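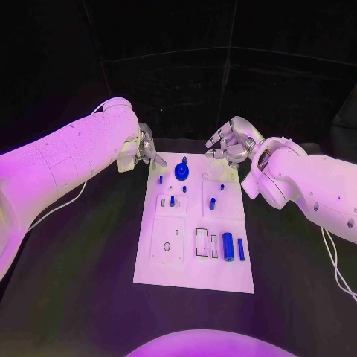
3. Iluminación magenta y nombres del blanco

3.1. Planteamiento

La iluminación de banda estrecha, con componentes rojo y azul y muy poca energía en la zona verde, es ahora habitual en los cultivos de interior. La literatura sobre su efecto en las plantas es extensa; sobre las personas que trabajan bajo esta luz se ha publicado bastante menos. En esta sección nos ocupamos de una cuestión limitada: qué palabras utilizan los trabajadores para nombrar superficies blancas cuando la luz ambiente es magenta, y si estas palabras cambian con el tiempo de permanencia en la sala.

Conviene distinguir dos cosas que en las entrevistas aparecen a menudo mezcladas. Una es el color que la superficie envía al ojo, que depende de la fuente y de la reflectancia. Otra es el color que el hablante atribuye al objeto. Bajo una luz magenta intensa las superficies blancas se tiñen de rosa (Figura 1), y una fotografía conserva este tinte sin la adaptación que hace el observador dentro de la sala. Por esta razón las fotografías no se usaron como estímulo, y todas las respuestas fueron recogidas en presencia del material.

3.2. Participantes y procedimiento

Participaron 31 personas empleadas en las instalaciones de Brerkby y Tetow, todas hispanohablantes y con visión normal del color según una prueba de láminas realizada antes, con luz de día. La recogida de datos tuvo lugar en marzo. Las sesiones de Brerkby fueron conducidas por Fouzia Awan y las de Tetow por Itsuki Ogura, con el mismo guion.

Cada participante nombró una serie de muestras mates al entrar en la sala y otra vez después de 30 minutos de trabajo ordinario. La serie tenía 30 muestras, de las cuales siete eran acromáticas. El orden fue distinto en las dos tomas. No se ofreció ninguna lista de términos: la instrucción era solamente «diga de qué color es», y esta redacción resultó, como veremos, menos neutra de lo que habíamos supuesto.

3.3. Resultados

En la primera toma, las muestras blancas recibieron sobre todo los nombres «rosa», «rosado» y «lila». En la segunda aumentó el uso de «blanco», solo o con un modificador («blanco sucio», «blanco de aquí»). El cambio fue más claro en las personas con mayor antigüedad en el puesto. Los grises claros siguieron la misma dirección, pero con respuestas más dispersas. Las muestras verdes merecen una mención aparte – casi siempre fueron nombradas como «negro» o «marrón» en las dos tomas, y el tiempo de permanencia no mejoró la identificación.

Varios participantes preguntaron si debían decir el color «que se ve» o el color «que es». El guion preveía repetir la instrucción sin aclararla. Al revisar las grabaciones, Yuzuki Kamata observó que quienes hicieron esta pregunta cambiaban de criterio dentro de una misma serie. Sus respuestas se mantuvieron en el análisis, aunque se marcaron como un grupo separado.

3.4. Limitaciones

Las dos instalaciones no usan la misma proporción de rojo y azul, y no fue posible igualarla sin afectar al cultivo. Tampoco se controló el color de la ropa de trabajo, que en Tetow es blanca y pudo servir como referencia a los participantes. La influencia de estas referencias cercanas se trata en la sección 4, con los datos de la segunda campaña.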